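Workshop > Builds > Robots
Search articles Go

Shared workshop's table-clearing robot gets its second arm
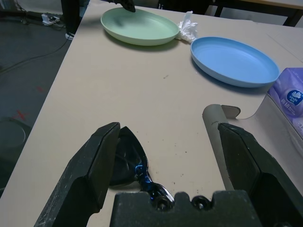 Two plates, one tissue: the Flostia gripper at work on the clearing table.

PLENDTON, 19 April 2022 — A robot that is meant to tidy up after a meal has reached its biggest milestone yet at the Plendton shared workshop, where members now have two arms running over the same tabletop for the first time.

The project is called Flostia, and it has been growing in the back half of the workshop since November. The goal is easy to say and wonderfully hard to do: put a few everyday things on a table, press start, and have the arms sort the plates from the trash. No special dishes, no stickers for the software to look for, just the kind of stuff that piles up on anybody's table by the end of the day.

Until this month the team had one arm to play with, and one arm gets into trouble fast with a plate. A plate is wide and low and it likes to slide. Push on the near rim and the whole thing scoots away (members lost plenty of evenings to this). With a second arm, one fingertip can steady the far rim while the other gripper comes in from the front, and suddenly a whole set of moves opens up that simply wasn't there before.

The light blue and pale green plates are shallow plastic ones, picked after a ceramic bowl met the floor during an early test. Crumpled tissues go on the table too, and they are the part the builders most love to talk about. A plate is always the same shape. A tissue never is. It can be a tight ball or a loose wad with thin edges sticking out, and every time it gets picked up and put down again it turns into something new. Cardboard is on the menu as well, both flat sheets and gray tubes, and a tube brings its own kind of fun when it starts to roll.

The grippers are plain two-finger units, black and blocky, and the finger in front has already picked up its share of dust and scuffs. A small camera rides along at the wrist, so the software gets a close look at whatever the fingers are reaching for. That view is what makes the tissue work possible at all, according to the build log. From overhead, a white wad between two plates is a blur. From the wrist there are folds and edges to aim for.

The motor controllers come from a hobby kit called Sollix, which the group picked for its readable manual and because a couple of members had used it on a camera slider. The workshop already owned a drawer full of the connectors. The gearboxes for the second arm were a different story. They came secondhand out of a packing machine at Zieliński, a label printer across town that was clearing its storeroom, and they needed new grease, new seals and a good deal of patience before they would turn without grinding. The smoother of the two sets went into the shoulder, where any roughness gets multiplied all the way out to the fingertips.

Money has been tight but not scary. The build has cost 1,073 dollars so far against a ceiling of 2,000, and the biggest single purchase was a power supply stout enough to run both arms at once. The first one tripped every time the two shoulders moved together, which made for some very short demos.

The next job is practice, and lots of it. The group wants 500 recorded runs of the clearing task before it changes anything else on the hardware. In each run a member guides the arms through the motions by hand controls, and the recordings then go to teach the software how to do the job alone. Things get moved around between runs so that the arms don't just memorize one layout. Members bring in whatever is lying around at home, and the stranger the pile, the better. Glossy and dark objects are especially welcome, as the camera has a hard time with shine.

There is still plenty to fix. The two arms share the table politely only when somebody is driving them both, and the software that should keep them from bumping elbows is half written. The left arm drifts a little as it warms up. Cable routing is on the list too, with the power lines still running along the floor to a strip beside the table; the plan is to hang them from a boom so that the stands can be shifted without unplugging anything.

But the mood in the workshop is great, and it is easy to see why. Watching a fingertip settle on the rim of a plate while another hand swings in is a real thrill, even the tenth time, even when the plate gets away. People who came in to use the drill press have ended up staying for an hour to watch.

Flostia runs most evenings when the workshop is open, and visitors are welcome to stand behind the tape and watch. The group is also looking for help from anyone who has worked with cable guides or can sew a dust cover. Wiring diagrams and the parts list are in the binder by the front desk, and copies can be made at the printer next to it.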